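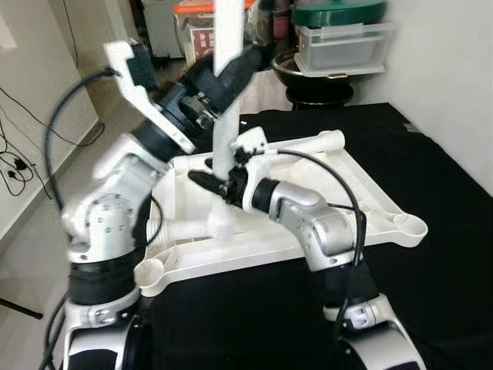

Drilar frame in white plastic.

Drilar Utility Stool, White
Van Acker Household, Kolham

Every house owns a stool that no one remembers buying. It holds the plant, then the laundry, then your uncle at Thanksgiving. The Drilar is meant for that job. It has four legs and a square top with rounded corners, and it comes in white, because we tried a "sand" once and customers kept trying to clean it.

What people use it for

Mostly the things chairs are too good for. Shelling peas on the porch, tying boots, parking a bag of groceries while you hunt for your keys. It sits well next to a bathtub and holds a book, a drink and your phone, though we'd keep the phone toward the middle. Gardeners buy it to sit on while looking at the weeding.

It is not a stepladder. We know you're going to stand on it to change a light bulb. We can only tell you it was designed for sitting, and that the load limit of 200 pounds is for a person who has sat down gently.

Putting it together

The legs push into sockets on the underside. Turn the top over on something soft, such as a towel or an old tablecloth, so the seat doesn't get scratched before anyone has had a chance to spill on it. Push each leg in with a slight twist until it stops. If one leans, pull it out and start again - leaning on it harder has been tried. 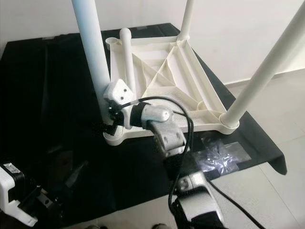
Ribbed underside facing up, legs in the air.

There are no screws, so there is no little bag of screws to lose, and no leftover screw to worry about afterward. The legs come out again for storage. The pieces will go under a bed or behind a door, or into the trunk of a car that is already full of camping gear.

Cleaning

Dish soap and a sponge. Skip the scouring powder, which leaves the plastic dull and good at collecting dirt. Ballpoint ink is with you for life. If the stool lives outdoors, bring it in by January; cold plastic gets brittle, and so do the people who have to sit on it.
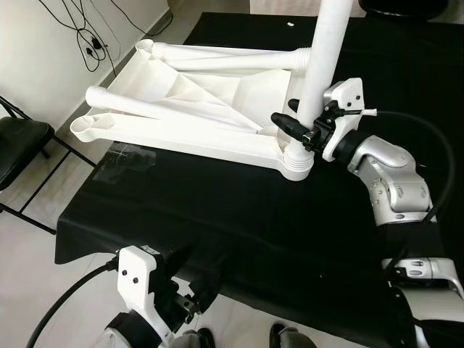
Spare legs are $7 each and fit every Drilar we've sold, including the ones from before we moved out of the Vakbridge shop. Dogs account for most of our spare leg orders. You don't need the receipt, just tell us how many.

Returns and warranty

Send it back within 60 days if you don't get along. The warranty runs 2 years and covers cracks and loose sockets, but excludes chewing, bonfires and light bulbs.

Orders placed over the weekend leave Kolham on Monday.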